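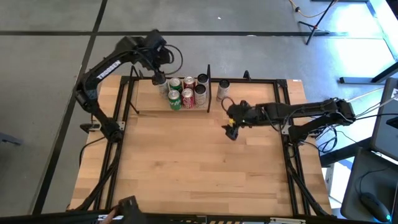
The cans at the back of the butcher-block bench, in the right half of the little wooden shelf.

Hi all,

Dulce asked about drinks for the May swap night, so I'm answering her on the list in case anybody else is wondering the same thing.

> From: Dulce Beltrán
>
> Are we doing cans again or going back to the big bottles? I liked the cans but it was a pain digging through the cooler for the one I wanted. Also, is Elvia's bench staying up? My mother-in-law saw it and now she wants the same top for her kitchen island. What do you put on it??
>
> Dulce

Cans, yes! I'm sold on them. With the bottles we always ended up pouring half of everything down the sink, and then there's the cup situation (I found one behind the radiator in the Cuevas room after the last one, still with a straw in it). Marisol is picking up 12 of the lime ones and whatever else is on sale, so if you have strong feelings about ginger ale please write to her and not me.

As for the digging, I've gone off the cooler for anything except the backup. I like them standing up on that low shelf against the far rail, where you can see what you're getting. They're all bunched up at one end right now and the left part is empty, so there's room to spread them out a bit, maybe the plain seltzers on one side and the sweet stuff on the other. Braulio wants labels. I think we can live without labels, Braulio.

The bench stays! I love that top too, all those strips going from pale tan to honey brown, with the dark knots here and there. Elvia rubs it down with plain mineral oil, lets it sit overnight and wipes off the extra in the morning. She says 2 coats if it's looking thirsty. Please, please use a coaster or a folded towel if your can is sweating, I'm begging you. My own counter has a ring on it from a party at the Girkudia place years ago and I still look at it every time I make toast.

Dulce, tell your mother-in-law she's welcome to come by and look at it again, Elvia is usually in by 2.

Oh, and whoever has the bottle opener with the red handle, I'd like it back.

Azlan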